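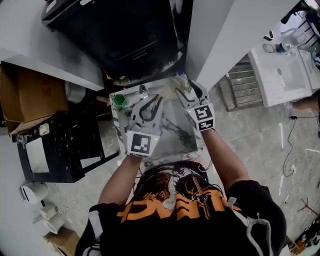

Romain Mallet asked me last month why we still collect by hand when the simulator is free. I'll start there, and most of the talk is the answer.

Talks > Veduvport Meetup > Speaker notes

Collecting demonstrations with hand-held grippers
Notes for the 6 p.m. slot, Nazma Begum

Slide 1. Leave it up while people sit down. Say who I am, say Hetham, move on.

Answer to Romain: the simulator is free until you need cloth. We spent most of November trying to get simulated cloth to fold the way a napkin does, and the policy that came out of it pushed real napkins off the table. Hand-collected examples got us further in less time. Don't oversell this. We still use the simulator for reach and collision checks.

Slide 2. How a session runs. The person holds one gripper in each hand and does the task with those, no fingers on the objects. The square markers on the grippers are there so we can recover where each one is from the head camera. If a marker is out of view for too long we lose the track and the take is thrown out. People learn fast to keep their wrists turned.

Mention the board. Small objects on a light board with dark veins are harder to segment than we wanted. We kept it anyway. Kitchens have counters like that.

Slide 3. What counts as one example. Start with both grippers open and clear of the objects. Do the task once. Open, clear, stop. No fixing a mistake and carrying on as if it went fine. If you drop the cup, finish the recovery and tag it as a recovery. We keep those in a separate set.

Slide 4. Numbers. We asked for 200 takes per task. On the cloth task we had to drop 39 of the first batch, nearly all for lost markers. Olga Bravo changed the warm-up so each person does two practice takes before recording, and the next batch was much cleaner. I don't have a proper comparison, so say that if asked.

Slide 5. Variety. Biggest mistake of the first round: everyone put the cup back in the same spot. The policy learned the spot. Now the card tells you where to start each object, and the cards get shuffled. Six people collect, and they do not do it the same way. Sepehr grabs cloth by the corner, Olga pinches the middle. Keep both.

(If short on time skip to slide 7.)

Slide 6. Labels. Written right after the take, by the person who did it. Plain words. "Moved cloth to left side" is fine.

Slide 7. Open problems. Tired arms after an hour. Clock drift between the two grippers. Ibarra has a fix for the drift, but we haven't tried it on our setup yet.

Questions. Somebody will ask about sharing the data. Benito Esteban is handling that, send them to him.

Contact | © Plalano Talks | Back to top

We use cookies to remember your settings. Accept | Decline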